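# Chapter 4: Sorting Small Parts

The Plastberg plant in Stornum molds caps, plugs, clips and rings for other companies. Most of them are smaller than a thumb. They leave the machines in a mix of sizes and colors, and before they can be packed, somebody or something has to put each one where it belongs.

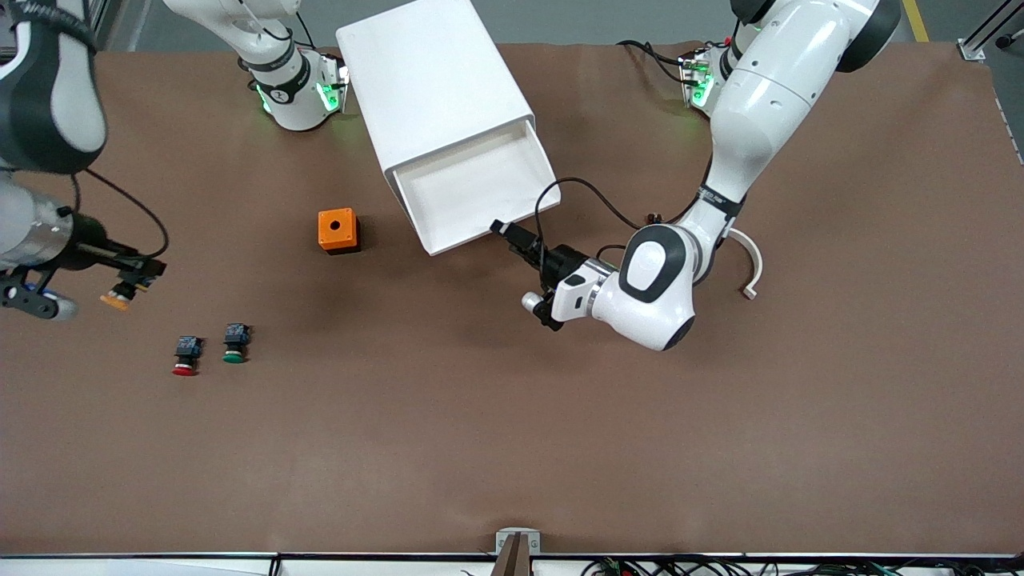 Sorting is often the last job to be planned and the first to cause trouble. A molding machine can be bought with known speeds and known costs. The sorting table next to it usually gets whatever floor space is left over. At Plastberg the first sorting area was a bench by the loading door, and parts went astray there every shift. A wrong cap in a box of 600 is hard to spot, and the customer tends to find it before the supplier does.

This chapter looks at the table, the bins and the parts. It follows one order, a mixed batch of caps for a bottling firm called Dewulf, from the time it reaches the sorting area to the time the boxes are taped shut. You should have read Chapter 3, on batches and labels, before you start. The terms *batch*, *lot* and *run* are used here in the same way.

## What you will study

- How to choose a work surface for small parts
- Where to put a bin so that a part travels the shortest distance
- How to pick up and set down caps without marking them
- When to sort by color first and when to sort by size first
- How to record parts that fit no group

## Key terms

**Pick point.** The place on the table where a part is taken up.

**Drop point.** The place where it is let go, usually inside or just over a bin.

**Reach.** The distance between the two, measured along the path the part takes. It can be longer than a straight line, as when a part has to be lifted over the wall of a bin.

**Stray.** A part that has left its group. A cap that rolls off the table is a stray, and so is a cap that lands in the wrong bin.

## 4.1 The work surface

A sorting surface should be flat, large enough for the parts to lie apart from each other, and dull. Shine is a problem. Under overhead lights a glossy tabletop throws back bright spots, and a pale cap lying in one of them is easy to miss. A matte sheet laid over the table solves this at low cost and can be replaced when it gets scratched.

Color matters as well. Brown and dark green work for most molded parts, which tend to be white, yellow, red or blue. If an order includes brown parts, change the sheet. Plastberg keeps 2 sheets at each table for this purpose and writes the color in use on the batch card.

Texture is a matter of trade-offs. Round parts roll on a hard, smooth sheet, and a slight grain will slow them down. Too much grain holds dust, and dust ends up in the caps. The sheet should be wiped at the start of each shift and again between orders.

Keep the surface clear of anything that is not part of the job. Tape rolls, pens and cups take up room, and a small cap behind a tape roll is as good as lost.

## 4.2 Bins

The bin used for the Dewulf order is a shallow one made by Fisus. It holds 400 caps when level full. The plant fills it only to the line marked on the inside, because caps heaped above the rim slide off when the bin is carried.

Before you read further, sketch a table of your own with one bin and a handful of caps. Mark the pick points and the drop point, then draw the path each cap would take. Keep the sketch - you will need it for the exercise on reach in Section 4.3.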